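Storing a small collection at home: speaker notes
Saltside evening talks, October 2022

Slide 1. Opening
Thank the hall. Phones off, tea at the back afterward.
Say who the talk is for: people with a drawer or two of old letters, postcards or ticket stubs who want them to last. It is a talk for the kitchen table, with nothing in it that needs a museum budget.
Quick show of hands – who keeps paper in the attic? Who keeps it in the garage? Come back to this on slide 4.

Slide 2. Where I started
The Tremwood postcards. They came to me in three shoeboxes and a cookie tin, 164 cards in all, most of them from the ferry years.
The tin had rusted at the seam and left a brown line on the cards along one side. The shoeboxes had done less harm than I expected.
Pass the stained card around in its sleeve. Ask for it back.

Slide 3. What hurts paper
Damp is the main one. Then light, heat, acid from cheap cardboard, rubber bands, paper clips and tape.
Tape gets its own minute. The glue turns yellow and soaks in, and pulling it off takes the ink with it. Leave old tape alone and get advice.
Mention silverfish only if someone asks. It took over the whole evening in February.

Slide 4. Where to keep things
An inside closet on a middle floor is the best spot in most houses. Attics get too hot and garages get too damp.
Keep boxes off the floor. A shelf a few inches up is enough to get through a burst pipe.
Don't push them against an outside wall.

Slide 5. Boxes
Pick a box to fit the paper. If you have to bend a corner to close the lid, it is the wrong box.
Plastic is fine for short stays and for carrying. For the long term I use acid-free board. Some plastics give off fumes as they age and a tight lid holds damp in.
A hinged lid is handy when you are sorting, as both parts stay together.

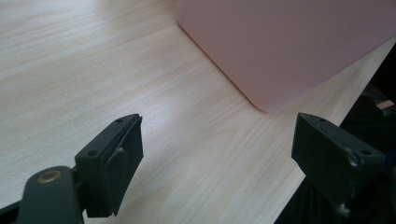
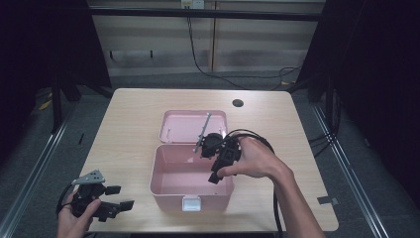
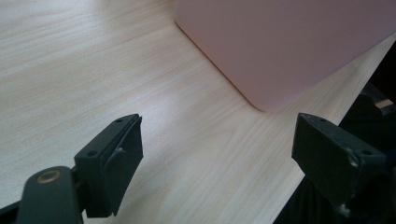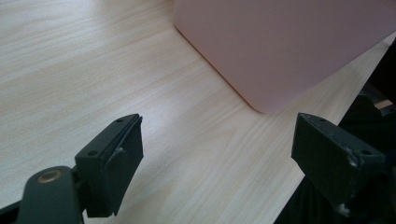

Slide 6. Sleeves and folders
Polyester sleeves for anything that gets handled. Avoid the soft, smelly kind sold for baseball cards years ago.
One letter to a folder if you can afford it. Keep the envelope with its letter, but unfold the letter first.
Pencil only, on the folder, before anything goes in.

Slide 7. Making a list
Number, date if known, who to, who from, one line on what it says. A school notebook works.
The Vukia letters took me 60 evenings to list. There are around 2,000 sheets, and many are written both ways across the page to save postage. Show the crossed page here and give people time to try reading it.
Keep a second copy of the list in another house.

Slide 8. Scanning
Scan the fragile things first, then put them away and use the scans.
Do the backs too. I skipped the backs of the Moges photographs and had to do the whole album again, as all the place names were in pencil on the reverse.
Name the files with the same numbers as the list.

Slide 9. Questions
Likely ones: laminating (no), ironing creases (no), newspaper clippings (copy them onto good paper and store the original apart from the letters).
If asked about value, say I don't do prices and point to the auction house list on the handout.
Handouts are by the door. Collect the stained card before people leave.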